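right, thread about the evening classes because I've had the same five questions in my messages all week and my thumbs hurt

1/ We're Wallside Learning. Tiny charity, small team, one photocopier. We pay exam fees and bus fares for adults who left school early and want to go back. That's it really. Not a college, not an agency, please stop sending us your CVs

2/ The news: the Broltlow bursary is carrying on for another year. Confirmed 12 Jul 2023, email came in while I was in the queue at the chemist and I made a noise

3/ For those who missed the spring drama. Our main funder pulled out with two terms still to run. People were halfway through maths. One woman had booked the time off work for her exam already and we had to ring her and say er, hang on

4/ Suominen (the family trust, not the bakery, different Suominen) stepped in with enough to get everyone to their exams. Didn't want a plaque. Didn't want a photo with a big cheque. Wanted a list of what it would cost and a phone call afterwards

5/ So everyone who'd started got to sit. Everyone. I've been doing this a long while and I don't get to type that often

6/ What the bursary covers from now on:
exam fees, maths and English
bus fares to class and back
one set of books, yours to keep
childcare top-up on exam days only, sorry, we tried for more

7/ What it doesn't cover: laptops, driving lessons, resits past the second one. I know. I KNOW. Ask me about resits again in the new year

8/ Amount is up to £500 per person per year. Most people don't need all of it. If you need less, ask for less, it goes back in the pot and someone else gets a bus pass

9/ "Do I need to have any qualifications" no
"Am I too old" no
"I was asked to leave school" so were half the people in the room, come in

10/ Bit about the classes themselves. They run two evenings a week and start at 7. Doors open a bit before for tea. If you come straight from work and haven't eaten, tell whoever's on the kettle, there's usually toast

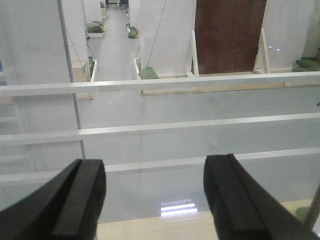
frosted stripes on the glass

11/ Kasun Gazi is teaching maths again. If you had him last year you know. If you didn't, he does fractions with bus timetables and it takes him most of an hour and then you can just do fractions

12/ English is not settled yet. We've got two people interested and I'm not naming them in case I jinx it. Will be sorted before August is out or I'll teach the thing myself and no one wants that

13/ Someone asked what changed since last year so quickly:
form is down to two pages, was nine
you can do it over the phone
we no longer ask for a letter from your old school. Half the schools don't exist any more. One was a carpet warehouse by the time our student rang it

14/ Also new. A thing called Kokesix. It's a practice site for the maths paper, does questions in the same order as the real exam, works on an old phone. We've got logins for everyone on the bursary. You don't have to use it. Some people did it on the bus every morning, some people looked at it once and went back to paper, both passed

15/ If you don't like screens Kasun will print you the questions. Bring a folder. The printouts breed

16/ Money talk, for those who give. Thank you. Last year more than 700 people put something in, and a lot of those were a few quid a month from folk who don't have loads of it themselves. That's what kept the lights on in between the big cheques

17/ A fiver a month pays for bus fares. I'm asked all the time what's "most useful" and it's that, boring regular money, because then I can say yes to someone in November when the grants have run dry

18/ Please don't send textbooks. I love you. The syllabus changed and we have a cupboard I can't shut

19/ Things we could use: a decent stapler, calculators (the basic sort the exam allows, not the graph ones), and a person who's good with spreadsheets for a couple of hours a month. Spreadsheet person can do it from home in pyjamas

20/ Somebody wrote to say it's all very nice but adults should of sorted this out when they were at school. I've had that one before. I'll just say that last year's group had a man who left at thirteen to look after his mum, and he's now doing the English paper for the fun of it. He asked me to put that in

21/ How to apply. Message this account or ring the office, mornings are best. Say "bursary" and your first name and we'll ring back. You don't need to explain yourself on a voicemail

22/ If you don't hear in a week, chase us. It'll be us that lost it not you that did anything wrong. We have a new book by the phone but the pen keeps walking off

23/ If you applied last year and were turned down becuase the money had gone, you're at the top of the list. You don't need to fill it in again. We kept the forms. Just message to say you still want it

24/ Edit as several of you have asked: yes you can bring a friend the first night to sit with you. Yes they can stay. One of last year's friends ended up enrolling and got a better mark, which I gather is still being discussed

25/ Someone's ringing, going. Will do the resits answer and the English teacher news in a new thread when I have them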